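Poketitz puts two gripper fingers head to head on kitchen jobs

Posted Wednesday
14 shares | 6 comments

Automation shop Poketitz is halfway through a side-by-side trial of gripper fingers for light food work, and the early numbers are a bit messy. Two finger sets in the running: the stiff tapered ones the company has used for years, and a softer padded pair from supplier Tukeo. Same arms, same table, same list of jobs.

The jobs are kitchen stuff. Lettuce, bread, plates, a squeeze bottle. Nothing heavy. Blandine Leblanc, who runs the bench, picked them on purpose.

"Anybody can pick up a box," she said. "Give me a leaf of lettuce and then we'll talk."

Each finger set gets 300 tries per item. So far the tapered fingers have finished bread and are partway through lettuce. Bread went fine. Lettuce is slower, mostly down to how hard the fingers close. Too light and the leaf slides out, too hard and it bruises. Leblanc's team has changed the closing force 6 times since the start of the trial and will probably change it agian.

The other half of the trial is cameras. Poketitz wants to know whether a small camera down at the wrist is enough to line up a grasp, or whether the controller also needs a fixed view of the whole table. Wrist only is cheaper and theres less to knock out of place. The fixed view sees both arms at once, handy when they work close together.

Wrist view first, then the fixed camera:
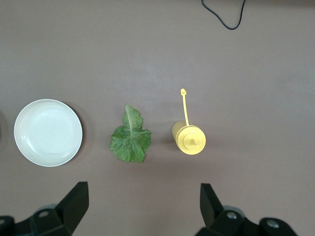
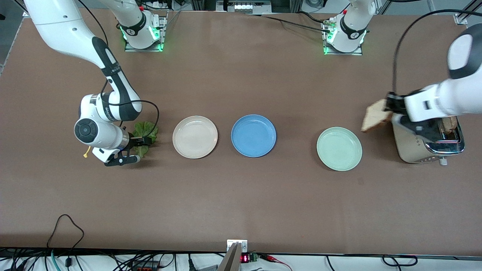 Leaf work is where the two setups split, Leblanc said. On flat items like plates the wrist camera did nearly as well by itself. With leaves the team got better results using both, and she puts that down to the last bit of the approach, when the fingers cover part of what the wrist camera needs to see.

Squeeze bottle results not in yet. That one is expected to be hard for the tapered set. Round body, slick plastic, tends to roll. The Tukeo pads should have an edge there but Leblanc wouldn't guess by how much.

Speed is another question. The controller, from Skister, was set up for parts sorting and sends new arm positions slower than the team would like. A software update cut the lag by 160 milliseconds, enough that the arms no longer stop short before closing. They had to throw out the first day of bread runs and do them over on the new version. Not a popular decision, by the sound of it.

Solange Roussel, a buyer at the sandwich chain Motaung, came by to watch a morning of runs. Motaung is thinking about automated prep in one of its central kitchens and has not signed with anyone. Roussel said she cares less about top speed than about cleaning.

"If it takes my people half an hour to wash the fingers, I don't want it. Show me how they come off."

The tapered fingers come off with screws. The Tukeo pads snap on and off but wear out, and replacements are extra. Poketitz hasn't priced that into the comparison yet. Roussel asked for it in writing before she goes back to her bosses.

Also still to come, a run with wet lettuce straight from the rinse, and a mixed run where the arms get no fixed order and have to work out what goes where. The mixed run is the one Motaung wants to see. Roussel plans to be back for it.

Poketitz says it will post the full results in May, failed grasps included. The bench is back running Thursday at 8 a.m., tapered fingers, rest of the lettuce.

Search this site
Enter keyword Go

Related
Skister controller update: what changed
Suction or fingers for baked goods?
Motaung looks at central kitchens
Wrist cameras under $300, compared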